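Buy the Boring Bench First

Sep 24, 2021

I have spent seven months building a robot arm setup in a shared workshop in Drodville, and my opinion is that people like me spend money in the wrong order. The arm gets the budget. The table, the cables and the things to be picked up get whatever is left.

My notebook from the build lists 171 faults. Only 22 had anything to do with the arm or its code. Most of the others were cables snagging, clamps slipping and parts that had moved overnight.

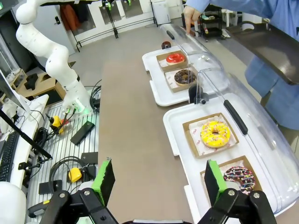 Balogh
Workshop member and columnist, Grirside

Donuts in open cardboard boxes are a fair test for a gripper. Icing smears and the boxes weigh almost nothing. Green-edged pads on the fingertips help, but a pad can't fix a tray that slides.

If I had another $2000, none of it would go to a better arm. I would buy cable trunking, a heavier table and a second set of display trays. The shop should also set a rule by December that every build gets its wiring tied down before anyone writes code for it.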